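Why Plates Dry Faster in a Rack
Household Science for Young Readers
Text: Estrella Xolalpa

A washed plate carries a thin film of water on both sides. Before the plate goes back in the cupboard, that water has to leave. It can leave in three ways: it can run off, it can be wiped off with a towel, or it can evaporate.

Running off

Gravity pulls water down. On a plate lying flat, the water collects in the middle, where the plate is lowest, and stays there as a puddle. On a plate standing on its edge, the water slides down the face, gathers at the bottom of the rim and drips. Most of the water is gone in the first few minutes.

Some drops stay behind. Water sticks to itself and also to the surface it touches. The first kind of sticking is called cohesion and the second is called adhesion. A very small drop weighs so little that adhesion can hold it in place, even on a steep slope.

Evaporating

The drops that remain turn into water vapor, a gas that mixes with the air. This is evaporation. It goes faster when the air is warm, when the air is dry and when the air is moving. It also goes faster when the water is spread out, as more of it touches the air. A plate dries sooner in August in a kitchen with an open window than it does on a rainy day with the window shut.

Why the gaps matter

A dish rack has prongs, which are thin rods that hold plates apart. Air moves through the spaces between them. If two plates touch, water is trapped where they meet, and that spot dries last.

Test it yourself

You need two plates of the same size, a rack, a tray and a clock. Use plates that will not break. Dip both plates in water. Stand one in the rack and lay the other flat on the tray. Check them every 6 minutes and write down what you find. Stop after an hour.

Plates standing in a row

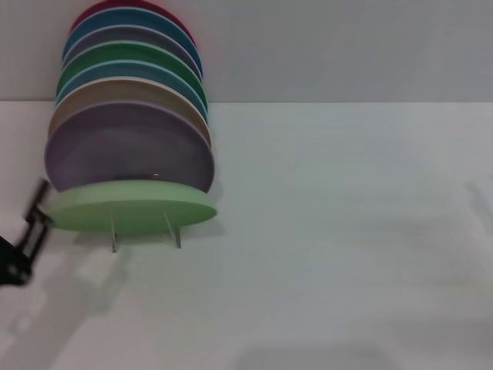
Edin Delić writes that his class ran the test twice and got different times, and he asks which result is correct. Both can be. The temperature, the moving air and the amount of water on the plate change from one test to the next. Repeat the test several times, record the conditions each time and compare the results.

Words to know

Adhesion: the sticking of water to another material.
Cohesion: the sticking of water to water.
Evaporation: the change from liquid to gas at the surface of the liquid.
Film: a very thin layer.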